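## How do you teach a robot to tidy up?

Think back to when you learned to tie your shoes. I'd guess somebody sat down next to you and did it slowly, and then did it again (and again!), until your own fingers got the idea. Robots can learn in a very similar way, by being shown.

One way is to hold a gripper in your hand, a bit like a big pair of tongs with a camera on it, and do the job yourself. The camera keeps a record of what the fingers did, and later a robot can study it.

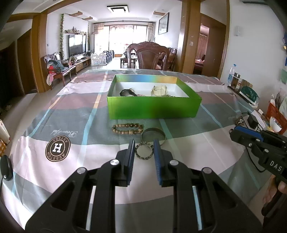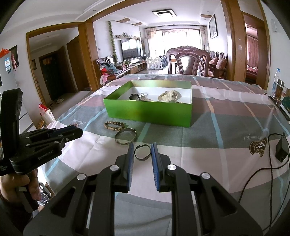 *Grippers at work around the green box, with bracelets on the tablecloth and watches inside.*

My friend Ea Thoroddsen once showed the same little job 684 times, and she told me her arms were very wobbly by lunch! The other way is remote control, where you move a handle and a robot arm across the room copies you.

Try it at home with kitchen tongs and 3 socks. Can you put them in a box without using your fingers?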